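Urkis Quilt Cover Set – full/queen
Sold by Shboul Home

In stock, 14 left at last count. Ships from our own shelves, not a warehouse out west.

Cover plus two pillow shams. Button closure along the bottom, 6 inside ties so the filling stays put. Soft from day one, gets softer. Cotton on both sides – no shiny polyester back like the old set had. 500 thread count, if you care about that kind of thing. Some of you write in to ask so there it is.

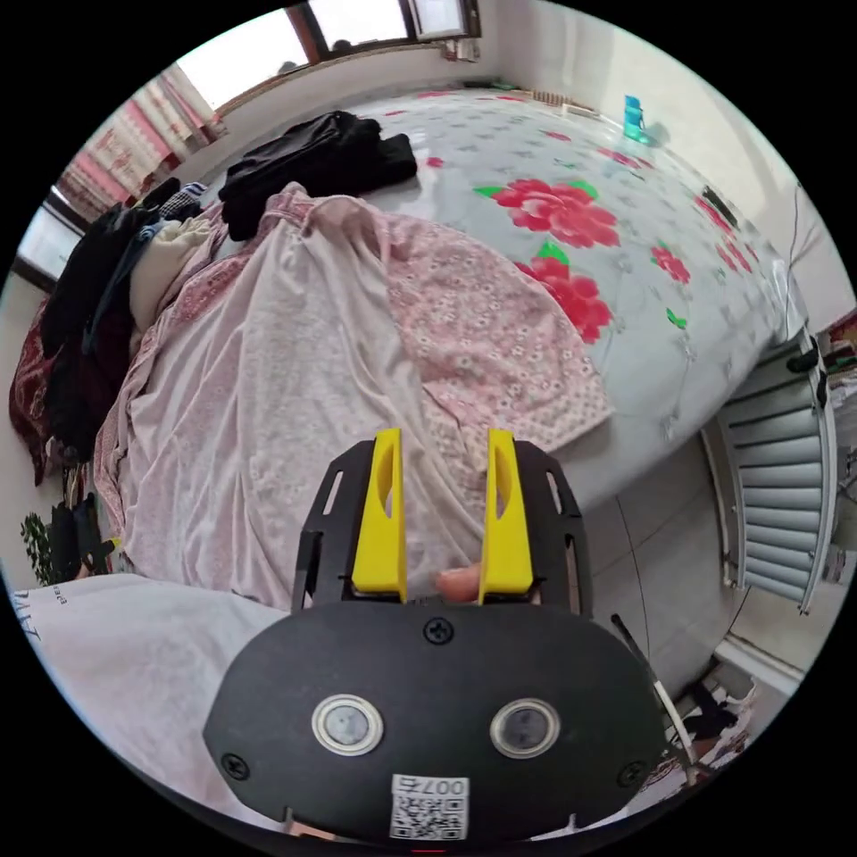 In the bedroom.

Sizes: full/queen only right now. King is late, the mill says October 2018, we'll beleive it when the boxes get here. No twin planned. Please don't email about twin.

Colors: Oat, Slate, Brick. Brick runs darker than the swatch card. If you ordered Brick in September and got the lighter one, that was the old dye lot, send it back and we'll swap it free. 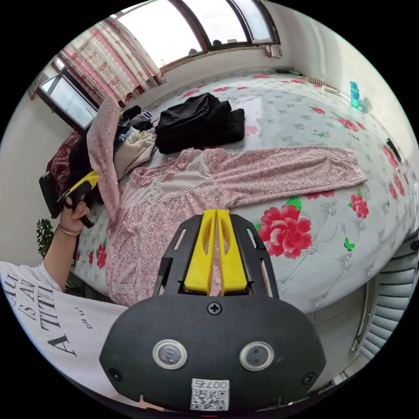
Washing – cold, with the buttons done up. Inside out if you remember. Tumble low and take it out while it's a tiny bit damp, then shake it hard. Iron the shams if you want, I never do. No bleach, even on Oat. First wash on its own please, Brick lets go of some color.

Will it fit my comforter? Fits the Bureo midweight and the Skarnuvis down-alternative, both tried here. The Bureo winter weight is a squeeze. Goes in, but the corners bunch up.

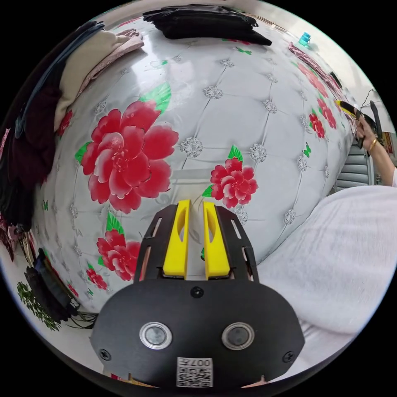

Ties are the same ones as on our summer cover. Sewn into the seam, not just tacked on. Loop them around the corners of the filling before you turn the cover right side out, much easier then. Two people helps.

Returns: 30 days, unwashed, in the bag it came in. Lost the bag, fine, any clean bag. We pay postage if it's our mistake. Missing button? Spares are in a little packet pinned to the care tag, check their first. 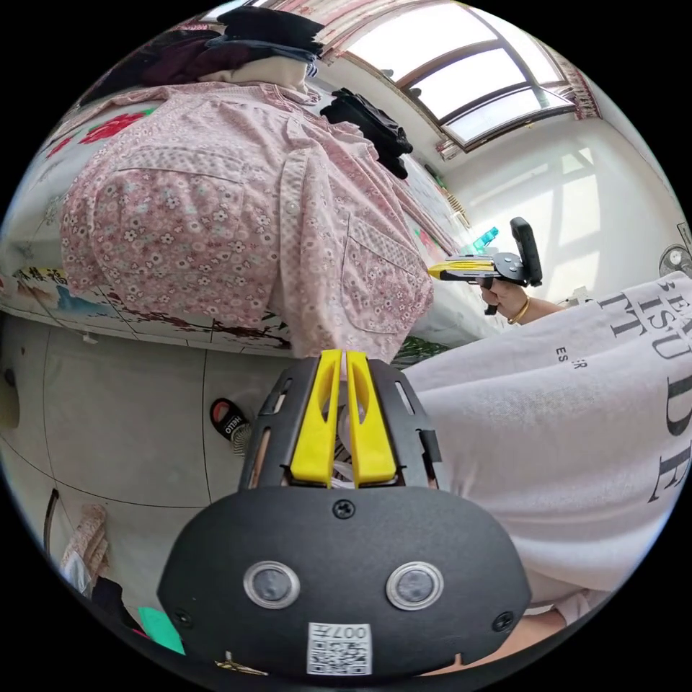

At the bed.

Reviews so far: 1,036 across all colors, mostly good. Main gripe is wrinkles. It's cotton, it wrinkles.

Questions about an order go to Chia-hao Chow at the shop desk. Have your order number handy. Phone is best before noon, email any time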